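Dremudero cell kit: notes after the first month

The Dremudero kit arrived at our unit in Skerkbridge in October, on one pallet, and I have now used it long enough to say something useful. The price was 3,182 pounds with the wrist camera option, bought through Mercado. The arms were quoted separately and I will not go into them here.

What you get is the frame in black metal, the two-finger grippers, the small wrist cameras, a box of brackets and a licence for the recording software. Assembly took two of us most of a day. The drawings are clear apart from sheet four, which shows the diagonal strut the wrong way round. Mark Anthony Mangubat at Drultside sent a corrected sheet within the hour when I wrote to him, so no complaint there.

The test job is basket handling. Slotted plastic baskets are awkward for a gripper: the rims are thin, nested ones tend to come up together, and the perforations give the depth estimate very little to hold on to.
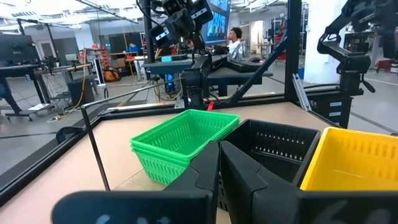

Wrist camera view with the green, black and yellow baskets on the table.

The fingers are bulky, one a wide, flat paddle and the other a taller, angular block, and I have mixed feelings about them. They grip a rim squarely and do not twist it, but they also take up a good part of the wrist view. On a close approach you lose sight of the near side of the target. I have set the approach 200 mm higher than the default and let the overhead camera do the coarse positioning -- slower, but it behaves.

So far we have logged 1,683 picks. Single baskets are fine. Separating a nested pair is still the weak point, and most of our failures are there. Black baskets do worse than green ones, which I put down to exposure. The software has a fixed exposure setting, though it is buried two menus down and resets on restart.

Other faults: the cable clips are too small for the supplied cable, and the manual assumes you have read the manual for the previous version.

I would buy the frame and cameras again. The fingers I would swap for something narrower, and Drultside say a slim pair is due in spring.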